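Setting Up a Level Bombing Run in the Gronance 108

The Gronance 108 is a four-engine heavy bomber in the Trenska tech tree. It has a large bomb bay, weak forward armament and poor roll rate, so most of its value comes from a single well-planned pass. The steps below assume realistic mode, full real controls off, and the stock bombsight.

Loadout

Open the hangar screen and pick the ten-bomb medium load for your first matches. The heavier option adds 2,481 kg to takeoff weight and is only worth carrying on maps with a long runway, such as Obura. On Brovudberg the strip is short and the trees at the far end are solid objects.

Set fuel to the second-lowest notch. Full tanks lower the climb rate and burn longer when hit.

Key bindings

Bind these four before spawning:
Bombsight view
Drop single
Drop series
Bomb bay door toggle

The default binding for the bay door shares a key with landing gear in some presets. Check it. Gear lowered at cruise speed will tear off, and the aircraft can't be repaired in the air.

Climb

Take off with combat flaps and raise them at 121 knots. Hold a shallow climb away from the center of the map. A side climb takes longer, but it keeps the fighters from meeting you head on, where you have one fixed gun and no armor glass. Level off before turning toward the target.

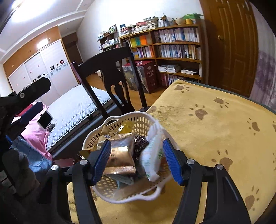
Why do the bombs land short even when the sight is on the target?

The sight calculates for steady, level flight. If the nose is still dropping or the speed is still changing when you release, the solution is out of date. Level the wings, leave the throttle alone and wait for the marker to stop drifting.

The run

Open the doors early. They add drag, and the speed needs time to settle again. Switch to bombsight view and correct with rudder only – any bank moves the marker sideways and you will chase it.

For a base target, use the series drop with the shortest interval. For columns and pillboxes, use single drops and aim at the front vehicle. Close the doors as soon as the last bomb is gone.

Getting home

Do not turn back along the same line. Hold heading past the target, enter a gentle descent and turn once you are clear of the flak circle. The tail gunner has the best field of fire in the aircraft, so keep pursuers behind and slightly above.

Landing with a damaged flap is possible on both maps, but start the approach further out and keep some power on until the wheels touch. Rearming begins when the aircraft has fully stopped on the runway.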